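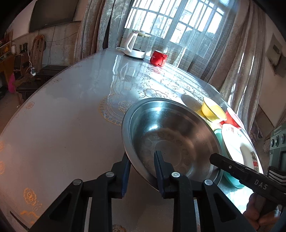 Rahel Oberholzer wrote:
With respect to the original post, I do not agree that the lace cloth should be put away whenever dishes are sorted. A transparent cover over the top is sufficient protection, and a round table of that size is the most practical surface in a small household. Steel bowls in particular slide on bare wood and leave gray marks.

Zandwood wrote:
Thank you for the response. As the original poster, I wish to clarify my position. My concern is grit. A metal bowl with a little sand under the foot will scratch a clear sheet, and the scratches show badly over embroidery when daylight comes from the side. Our previous sheet lasted 2 years before it was replaced in February.

I would also like to return to the order of sorting. The practice in our household is as follows. The widest metal piece is placed on the table first. Plates are kept to one side and bowls are brought across singly, with the lightest last. Colored bowls are kept apart from white plates until everything has been checked for chips.

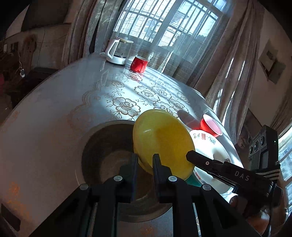
Light bowls of the translucent kind are easily tipped over, and for that reason I prefer to handle them above or beside a broad basin and well away from the edge. Members who use a different order are invited to state it.

Flirner wrote:
I must disagree regarding the lightest last. Light pieces should be dealt with first and removed from the table entirely. Once a heavy basin is in position there is less room to work, and the small bowls are the ones that get knocked to the floor.

Nipon Yensuk wrote:
Both methods are acceptable in my view. The number of pieces matters more. For a household of 6, with rice bowls, soup bowls and plates, I would follow Flirner. For two people it makes no difference.

On the matter of the kettle, I would ask all members to move it to a counter before starting. Cords and stacked plates do not belong on the same table.

Zandwood wrote:
The remark about the kettle is noted. Ours stays on the far side of the table, as there is no free counter near an outlet. It is unplugged during sorting.

Rahel Oberholzer wrote:
That seems a reasonable arrangement. May I ask which thickness of sheet was purchased in February? The thin grade wrinkles near a sunny window - mine had to be turned over after one summer.

Zandwood wrote:
The thicker of the two grades the store had in stock. I do not have the packaging any longer. It was cut to the round by the store and has remained flat.

Flirner wrote:
I maintain my objection to the order. I have no objection to the sheet.

Post 12 of 12
Members viewing this board: 6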